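在雾里等一棵树：和一位风光摄影人聊了一个下午

约好的时间是下午两点，我到得早了些，她却已经在门口等着了，手里还攥着一块擦镜头的布。她说早上刚从Urkley的湿地回来，鞋都没来得及换，裤脚上全是泥点子。“你别介意啊，我平时就这个样子，”她一边把我往屋里让一边笑，“拍风景的人，家里总有一股湿袜子的味道。”

她不愿意在文章里写出名字，说拍的是树，名字给树就够了。我答应了她，所以这篇文章里，她就是“她”。

我想聊的是她那组拍了很久的作品，《同一棵树》。如果你去年七月去过Holero画廊，大概会记得进门左手那面长墙，密密麻麻挂着同一棵柳树，雾里的，雪里的，水淹到树腰的，还有一张几乎什么都看不见，只剩一点点灰色的影子。我那天在墙前站了很久，站到看展的人换了两拨，腿都酸了，还是舍不得走。

那棵树长在Urkley湿地的东边，离最近的路要走四十分钟。她第一次看见它，纯属迷路。“我那天是去拍水鸟的，一只也没拍着，天快黑了，栈道又走错了，一抬头，它就在那里，歪歪的，半边枝子都断了，”她比划着那个歪法，整个身子都跟着斜过去，“我当时只按了一张，还是虚的。回家以后在电脑上看，越看越放不下，第二天四点钟就又爬起来去了。”

从那以后，她一共去了287次。这个数字她记得很清楚，每去一次就在一个小本子上写一行：风向，水位，有没有雾，有没有按快门。有没有按快门这一栏，空着的不少。我问她，大老远走过去，一张不拍就回来，不觉得可惜吗？

她想了想，给我添了水，才慢慢说：“刚开始可惜得不得了，觉得汽油钱都白花了，非得拍点什么才肯走。那时候的照片现在翻出来看，都是硬拍的，光也不对，心也不对。后来有一次下小雨，我忘了带电池——你看我这个人——就只好撑着伞站着看。看了一个多小时，才发现它右边那根枝子底下，水面的颜色跟别处是不一样的，要深一点，带一点绿。我拍了那么多回，居然从来没看见过。”

后来她去湿地，总是先把相机留在包里，站上半个小时再说。

说到器材，她倒是没什么讲究，或者说讲究得很固执。机身用了好多年，边角的漆都磨掉了，镜头翻来覆去就是一支中焦定焦。她说变焦镜头太方便了，手一拧，脚就懒了。三脚架是沉的那种，扛着走四十分钟不轻松，可是湿地的泥软，轻架子站不住，曝光一长就慢慢往下陷，她为这个废过整整一个早上的片子。现在她会在三只脚底下各垫一块旧地砖，拿布袋子装着，走起路来哐当哐当响，远处的鸟都给吓飞了。“拍鸟的朋友现在都不肯跟我一起走，”她说着自己也乐了。

曝光的事情，我替初学的读者多问了几句。她说雾天最容易上当，相机看见一片白，就自作主张地往暗里拍，回家一看，雾成了烟。她习惯加一档，有时候加一档半，再看直方图，别让右边撞墙就行。对焦呢，雾里自动对焦常常来来回回地找，她干脆手动，放大了屏幕对着树皮上那道裂口慢慢拧。“那道裂口帮了我大忙，”她说，“哪天要是长好了，我还真不知道往哪儿对呢。”

我们又聊起Holero的那场展览。布展之前，她手上挑过一遍的照片有1865张，摊在地上根本走不了路。画廊那面墙最多挂得下四十来张，她删了整整一个春天。删到后来，她发现最难割舍的往往不是最好的，而是那天走得最辛苦的。有一张是她发着烧去拍的，她一直留到最后一轮，最后还是拿下来了。“看的人又不知道我发烧，”她说，“照片里也没有。”

印制她交给了Amirlow，一家小工坊，只有两台机器。头一批样张出来，雾全部偏了品红，像傍晚似的，她急得当天就坐车过去。工坊的师傅也不恼，陪着她一张一张地换纸试，试到第六种，是一种很哑、很软的棉质纸，黑的地方不那么黑，可是灰的层次一下子全出来了。她说那天从工坊出来，天真的黑了，她在公交站坐着，抱着一卷样张，过了两趟车都没上。

中间休息的时候，我们从客厅挪到了厨房，她说站着聊天不容易犯困，我也正想活动活动腿。喝东西的时候，话题不知怎么就转到了教课上。 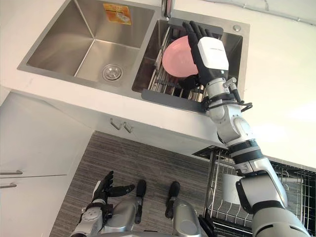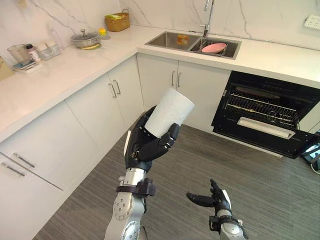
她每年秋天在Nwankwo讲一门短期的课，来的多半是上班的人，下了班背着相机赶过来，有的连晚饭都没吃。第一堂课她从来不讲光圈快门，只布置一个作业：在自己家附近选一样不会走的东西，一棵树也行，一根电线杆也行，连着去看十天，每天只许拍一张。

“总有人第三天就来跟我抱怨，说老师，没有变化呀，”她学着学生的口气，把声音拖得长长的，“我说那你再去看看嘛。到第七天、第八天，抱怨的人就少了。有个学生拍的是楼下的晾衣绳，交上来的时候我看得眼睛都有点发热。十天里头，绳子的影子从墙根一点点爬到了窗台边上，她自己拍到一半才发现的。”

我问她会不会担心学生都学成她的样子，满世界都是孤零零的树。她连连摆手，说那可千万别，树都不够用了。她更愿意他们拍些她想不到的东西，拍得难看一点也没关系，她自己头几年的照片就难看得很，有一整箱，藏在床底下，谁来也不给看。我软磨硬泡了半天，她到底也没松口。

快五点的时候，窗外的光斜下来，她说话就开始有点走神，眼睛老往外头瞟。我问她是不是想去拍照，她不好意思地承认了，说气象预报讲今晚降温，明早水面上多半有雾，得早点把地砖洗干净，电池充上。

柳树今年春天又断了一根枝子，就是水色发绿的那一边。我本来以为她会难过，她却说得很平静，说断口的位置蛮好看的，新芽是从断口下面冒出来的，嫩得很，逆光的时候几乎是透明的。她打算一直拍下去，拍到走不动那段栈道为止。至于下一次展览，她说没有想过，Holero那边倒是来问过一次，她回信说，等本子写满了再谈吧。

我临走时看了一眼那个小本子，搁在鞋柜上，用橡皮筋箍着，后面还剩薄薄的十几页。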